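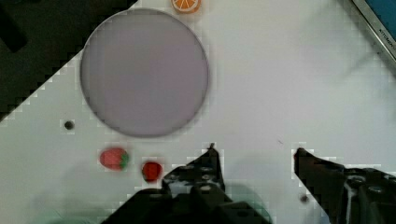
We needed something for the kids to do on the afternoons when it rains, and in November that is most of them. My sister was giving away a box of toy food, so I took it, washed everything in the sink and set it up on the white table in the back room.

The table is one I got from Leandro Zapata when he closed his workshop. It has a few small black spots on the top. I thought about filling them in and then didn't bother. It wipes clean, it is the right height for a six-year-old standing up, and it doesn't wobble.

Most of the sorting was deciding what to leave out. The box had far too much in it, and when everything is on the table the kids push it all into one heap and walk off. So I keep the rest in the closet and swap things every couple of weeks.

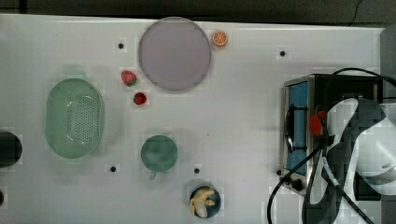
2 min read

The plate is the big one, a pale lavender gray. The strawberries and the orange slice stay close to it, because fruit salad is what gets ordered most in our house. My daughter takes the order, my son says what it costs. Last time a strawberry was 100 dollars and the orange slice was 600. I paid with buttons.

The mint-green colander is the favorite. It gets used as a colander, a boat and a hat. It is oval, so it doesn't fit on the shelf the way a round one would, and I have given up trying to stack anything inside it.

The green cup has a handle, and for the younger one that matters. We had cups without handles before and they ended up on the floor. The dark blue bowl is for the banana. I tried keeping the banana with the other fruit, but somebody always wanted it in a bowl, so now it starts out there.

Cleanup takes us ten minutes if I help and half an hour if I don't. Small fruit goes in the colander, the colander goes in the box, and the plate goes in last, flat on top. Fermín Quiroga told me he takes a picture of the shelf and tapes it up so his kids can see where things belong. I may try that when I find the tape.

Next swap is the vegetables. The corn is missing its husk and I still have to glue the pea pod.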